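How to Clean and Store Silver Jewelry at Home

I wore the same silver bracelet for years without cleaning it once, and when I finally did I couldn't believe the color underneath. It was bright! I'd been walking around with something the shade of an old nickel and thinking that was just how it looked. If you have a drawer of silver you've quietly given up on, I hope this page gets you to open it tonight.

You don't need much for this. Most of it is already in your kitchen, and a normal handful of jewelry takes less than an evening, most of which is drying time.

What you need

A small bowl, not the sink (please, not the sink)
Mild dish soap with no added lotion
Warm water
A baby toothbrush or another very soft brush
2 soft cotton cloths, one for drying and one for polishing
A silver polishing cloth, if you have one
Small zip bags and anti-tarnish strips for storage

I use the Josulden cloth, the two-layer kind with the treated side in the middle, but any treated silver cloth will do the job. Don't wash it. It turns black and keeps on working, and washing takes the good stuff out.

Step 1: Sort before you wash

Lay everything out in good light and make piles. Plain sterling goes in one pile. It will usually be stamped 925 somewhere, often inside a ring or near a clasp, and you may need a magnifier to find it. Silver-plated pieces go in a second pile, because the silver layer is thin and you want to rub it as little as you can. Anything with stones, pearls, enamel or glue goes in a third.

Then there's the fourth pile, which is "I have no idea." Treat that one like plated. My friend Iwona Adamczyk had a ring in her mystery pile that she bought at the Skivandale flea market, and she went at it with baking soda paste. The brass came through on one side. She still wears it, brass side in.

Step 2: Wash

Put a few drops of soap in the bowl with warm water and swish. Plain sterling can sit in there for 10 minutes. Plated pieces should go in and come right back out, and pearls shouldn't go in at all -- wipe those with a barely damp cloth and let them dry flat.

Brush gently along the piece, following its shape. Get into the grooves and behind any little loops, which is where hand cream and sunscreen love to hide. Chains are easiest if you lay them in your palm and brush one way only. Rinse in a second bowl of clean water.

A lot of what people call tarnish is plain old grime, and it'll be gone by now. It's so satisfying!

Step 3: Dry all the way

Pat each piece with a cotton cloth and leave it out on a dry one for 60 minutes. Hollow pieces and anything with a hinge need longer, so I leave those overnight. Skip paper towels on anything shiny, as they can leave tiny scratches that you'll only notice in the sun.

Step 4: Polish

Take your silver cloth and rub in straight lines, back and forth, with light pressure. Circles show up as swirls. On a bangle, pinch it inside the cloth and pull the cloth along the curve a few inches at a time. Hold the part you're working on, so you aren't bending the far end. An open bangle can take a surprising amount of pulling before it changes shape, but once it's out of round it's a pain to get back.

If a piece was darkened on purpose in the low spots, so the pattern stands out, stay on the high parts only. That dark color is part of the design, and a dip will strip it right off.

About those dips: I do own a jar, and I use it maybe once a year on plain chains that are too fiddly for a cloth. In and out, ten seconds, then a long rinse. Never on stones and never on plate.

Step 5: Put it away properly

Silver goes dark from sulfur in the air, and damp air speeds it up. So the whole trick is less air and less damp. Bathrooms are the worst room in the house for it. Wool, rubber bands and latex gloves are trouble too, so don't let silver sit against them.

For things you wear once in a while, squeeze the air out of a zip bag, drop in a strip, and close it. One piece per bag. My local jeweler, Fallahi, sells the strips in packs of 40 and I cut each one in half, which seems to do fine. I swap mine every December when I get the holiday earrings out.

For things you wear all the time, don't bother with bags. You'll never use them. A shallow tray or the lid of a gift box is plenty, somewhere you'll drop your bracelet and watch without thinking. 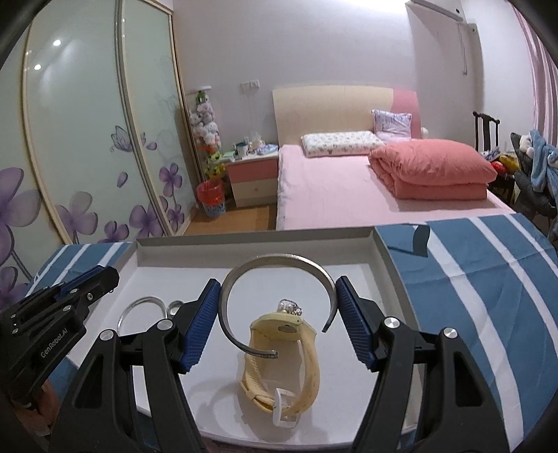
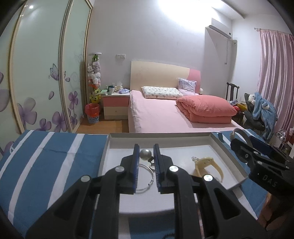 Wearing your silver is the best care of all, by the way. The rubbing of skin and sleeves keeps it bright, and the pieces I have on every day hardly ever need the cloth.

A few things I get asked

Is toothpaste okay? I'd leave it in the bathroom. It's made to be gritty, and silver is soft.

What about the foil and baking soda bath? It works, and it's fun to watch, especially with kids. Line a dish with foil, add a spoonful of baking soda and hot water, and lay plain sterling so it touches the foil. It smells like eggs. Keep it to plain pieces, though, for the same reason as the dip: it takes everything dark off, wanted or not.

Can I swim in silver? Chlorine is rough on it, and so are hot tubs. I lost the shine on a pair of hoops in one weekend at Fakgate, and the cloth only brought back part of it.

How often should I do all this? Wipe pieces with a dry cotton cloth when you take them off and you can go months between washes. I do the full routine when the drawer starts to look yellow at the edges. If a piece has gone truly black and the cloth isn't moving it, take it to a jeweler and ask what they charge for a buff -- mine did an old chain while I waited.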